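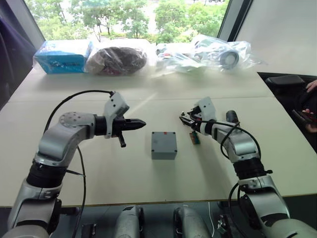

4.2 The assembly project

By the second half of the course the students had all driven the arms at least a little, and most of them were itching to do something that felt like real work. We gave them the assembly project, which we had been looking forward to ourselves. Each team had to prepare a small electrical assembly with two arms working together: bring the pieces into reach, hold one part steady, and drive the screws of a terminal block mounted on its base. The gray box seen between the two grippers in Figure 3 belonged to the companion task, in which a small circuit board had to be brought to an enclosure, and teams were free to start with whichever of the two they liked better.

Nearly everyone started with the enclosure. Baptiste Fleury, who taught the practical sessions, had expected the opposite, and we changed the handout in September to put the enclosure first. Teams drove the arms with handheld controllers while sitting beside the table (one such controller can be seen at the right of Figure 3), and every attempt was recorded in Flidow, the logging tool that Maxence Gaillard wrote for our earlier club and has patiently kept running ever since. Over the whole course the students recorded 3,000 attempts, counting the clumsy ones. We kept those on purpose! A dropped board makes a wonderful starting point for a conversation about grip, and some of the liveliest group discussions we had began with somebody replaying their own worst attempt to the class.

The terminal block task was harder, and we should have seen that coming. A person picks up a cordless screwdriver without thinking about which way it faces, but for a team steering a two-finger gripper the direction of the bit is the first problem of the morning, and the second is how to come down on the body of the tool without pushing it along the table. Figure 4 gives the view near one gripper, with two green terminal blocks on their brown bases, the screwdriver lying behind them and the other gripper over it. Students soon learned to argue over views like this one. From the side, a screw that stands up from the block is easily confused with its neighbor; from close to the fingers it is quite plain which one you are aiming for. 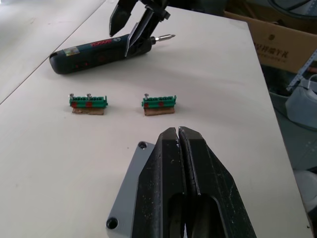 Several teams asked whether they could mark the table with tape so that the tool would always lie in the same spot. We said yes for the first week and no after that, and there was some good-natured grumbling. Apolline Courtois suggested a compromise that we have kept: a team may choose its own starting layout for practice, but the graded attempts begin from a layout set out by another team. It made the students much kinder to each other than we had expected, and a good deal more careful in writing down what their own program assumed.

Grading was kept simple. The project was worth 100 points, of which 80 went to the written log and the remaining 20 to the attempts themselves. Gaëtan Langlois felt this was too generous to the writers, and two of the more mechanically minded teams agreed with him. We still prefer it this way, as a team whose screws never quite went in could do very well by explaining where the trouble lay. The final logs were handed in on 29 July 2022, and the comments students made in them are taken up in Section 4.3, together with the notes Hervé Tanguy kept during the sessions.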